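Zuccaro wants to turn the old cannery block into apartments. Its project lead explains the plan

Marina Petridis has spent most of the past year in a rented office two blocks from the Brallerport waterfront, answering questions about parking.

"That's the first thing people bring up," she said. "Then the height, then the rents. I've gotten used to the order."

Petridis is the project lead for Zuccaro, the developer that wants to replace the former cannery buildings on Leltden Street with apartments and ground-floor workshops. The rezoning request goes before the city council in February. If it passes, demolition of the two rear sheds would start in the summer. The brick front building would stay.

The company bought the block from a storage business that had used it for 17 years. Petridis said the first idea was an office building, which was dropped before any drawings were made.

"There was no demand for it," she said. "We talked to employers in town and they had more desks than people. What they kept telling us was that their staff couldn't find a place to live."

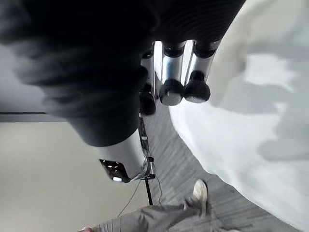
Three fingers of a robotic gripper, each with a dark rounded tip.

The plan now calls for apartments on the upper floors, with 40 of them held at below-market rents under an agreement with the city. Petridis would not say what those rents will be, because the formula depends on area income figures that are updated every year.

Some neighbors have said the agreement should be permanent. As written, it would last a set term and then come up for renewal. Asked about that, Petridis said the lenders would not finance the building any other way.

"I understand why people don't like that answer," she said. "I'd like a longer term too. We asked for one and this is what we got."

The ground floor is the part of the plan she talks about most easily. It has room for small manufacturers and repair shops, with freight doors on the alley side and ceilings high enough for equipment. Residents of the upper floors would use a separate entrance on Leltden Street.

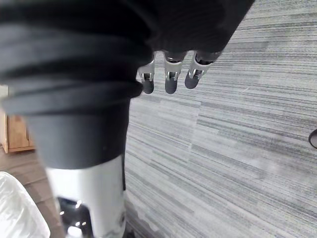

Panagiotis Michailidis
Development and Housing Reporter

Noise is the obvious concern with people sleeping above a workshop. Petridis said the slab between the ground floor and the first level of apartments will be thicker than code requires, and the leases will limit machine use after 7 p.m. She has been asked whether anyone would enforce that.

"The property manager would," she said. "It's in the lease, and a tenant who ignores it can lose the space. We've done it at another building, and it took one letter."

The largest of the workshop spaces, at 2,000 square feet, has been offered to Stisis, a local nonprofit that runs evening trade classes. No lease has been signed. Petridis said the two sides still have to settle who pays for the ventilation.

On parking, she did not give much ground. The plan has fewer spaces than apartments, and Zuccaro does not intend to add more. A second level of parking would mean digging below the water table, she said, and the cost would go straight into the rents.

"The bus stops right at the corner," she said. "I know not everyone can take the bus. But I can't put a garage down there without pumping water out of it for the rest of its life."
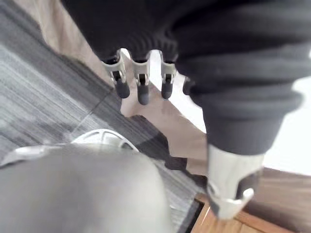
Robotic fingers with metal joints and dark tips, under a knit covering.

Zuccaro has already made one change after hearing from neighbors. The top floor on the west side has been set back from the street so that the row houses across the way will get more afternoon sun. Petridis said the change cost the project several apartments, all of them market-rate.

She grew up in Brallerport, and her uncle worked a few seasons at the cannery when it was still running. She said she tries not to mention that at public meetings.

"It sounds like I'm asking for a favor," she said. "People should look at the drawings and decide."

The drawings are on display in the lobby of city hall. Written comments can be left at the planning counter until the council takes up the request.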